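Start | Werkstatt | Anleitungen | Papier | Kontakt

Walzen einstellen am Handtiegel

So, der Bakano steht wieder auf der Werkbank, und weil mich seit November ständig jemand fragt, wie ich die Walzen auf Höhe bringe, schreibe ich das jetzt einmal ordentlich auf. Oder halbwegs ordentlich. Ich habe das auf die harte Tour gelernt: Bei meiner ersten Auflage (Einladungskarten, 643 Stück, was hab ich mir dabei gedacht?) hatte jeder Buchstabe einen fetten schwarzen Rand, und ich habe tagelang am Aufzug herumgedoktert. Dabei saßen die Walzen einfach viel zu tief.

Was man braucht: eine Höhenlehre für Schrifthöhe – die Dinger sehen aus wie ein Lutscher aus Metall, meine ist von Judden –, Klebeband für die Laufschienen, einen Lappen, Waschbenzin, etwas schwarze Farbe und gutes Licht. Ich klemme mir eine Schreibtischlampe an den Regalboden.

Zuerst alles sauber machen, und zwar wirklich alles. Farbreste auf den Laufrollen sind gemein, die heben die Walze an einer Seite an und man sucht sich dumm und dämlich. Also Laufrollen runter, abwischen, Schienen abwischen, Walzen abwischen, Laufrollen wieder drauf. Beim Benzin das Fenster aufmachen!

Dann ganz wenig Farbe auf den Farbteller und die Walzen so lange drüberlaufen lassen, bis der Film gleichmäßig ist. Es soll leise zischen. Wenn es schmatzt, ist zu viel drauf, dann mit einem alten Blatt Papier wieder etwas abnehmen.

Jetzt kommt die Lehre. Ich lege sie unten links auf das Fundament, fahre die Walze einmal drüber und schaue mir den Streifen an, der auf der Lehre zurückbleibt. Ein schmaler Strich, so breit wie ein dünner Bleistiftstrich bis höchstens doppelt so breit, ist genau richtig. Ein breiter Balken heißt: Walze zu tief. Gar nichts heißt: zu hoch. Danach die Lehre abwischen und das Gleiche unten rechts, oben links, oben rechts und in der Mitte machen. Bei mir ist es oben rechts immer zu breit, die Schiene ist da ausgeschliffen, nach so vielen Jahren darf sie das.

Zum Ausgleichen klebe ich Band auf die Laufschiene, immer nur eine Lage, und messe dann neu. Das Band muss lang genug sein, damit die Laufrolle sanft drauffährt und keinen Hopser macht (den sieht man sonst im Druck als Streifen). Die Enden schneide ich schräg an. Auf der rechten Seite habe ich inzwischen drei Lagen, links nur eine. Das hält eine ganze Weile, zuletzt waren es 1.348 Abzüge, bis sich die oberste Lage gelöst hat.

Wenn alle Streifen gleich aussehen, kommt die Form rein und ein Probeabzug auf billigem Papier. Erst danach nehme ich das gute, bei mir das Buenaventura, von dem noch 238 Bogen im Schrank liegen und mit dem ich entsprechend geize. Und bitte nicht gleich am Aufzug drehen, wenn der erste Abzug blass ist! Lieber noch ein paar leere Farbgänge und dann nochmal gucken.

Nach dem Drucken die Walzen nie auf dem Farbteller stehen lassen, sonst kriegen sie eine flache Stelle. Ich nehme sie raus und hänge sie in ein Holzgestell. In der Druckwerkstatt in Utlow machen sie es genauso. 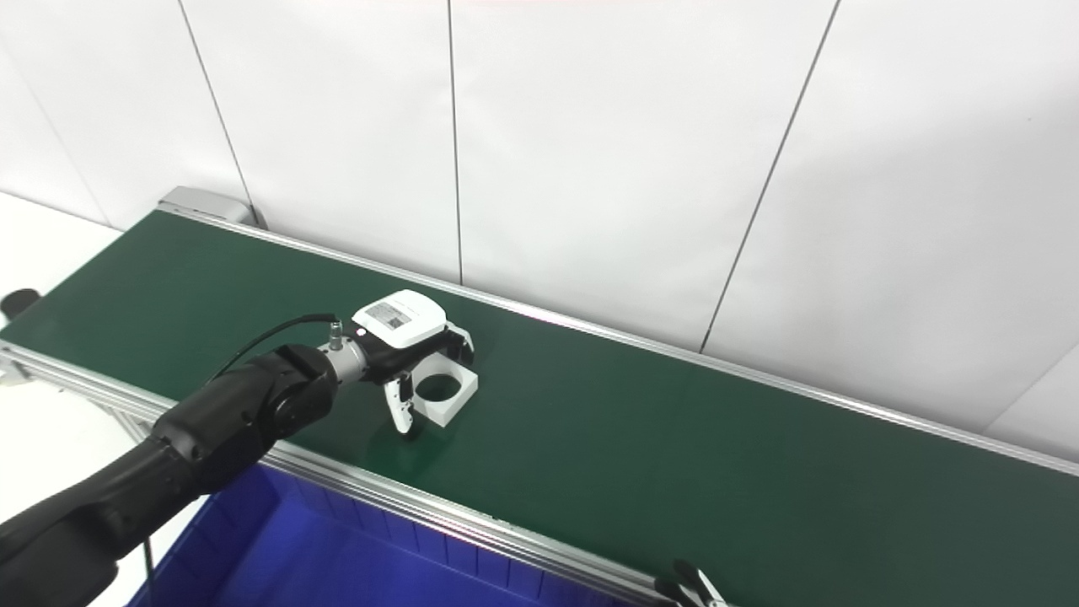
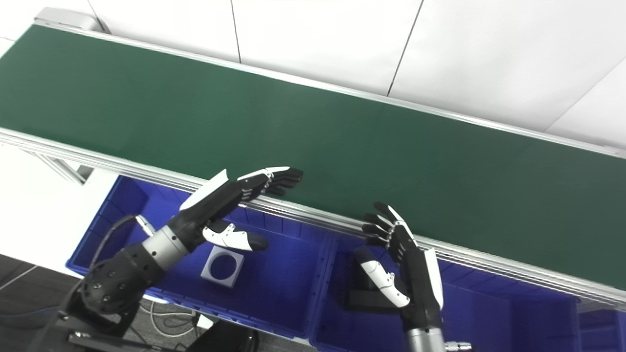
Förderband mit dunkelgrünem Gurt, zwei Aufnahmen

Demnächst schreibe ich noch was zum Aufzug, da habe ich nämlich auch so meine Ansichten.

Kategorie: Anleitungen, Buchdruck, Handtiegel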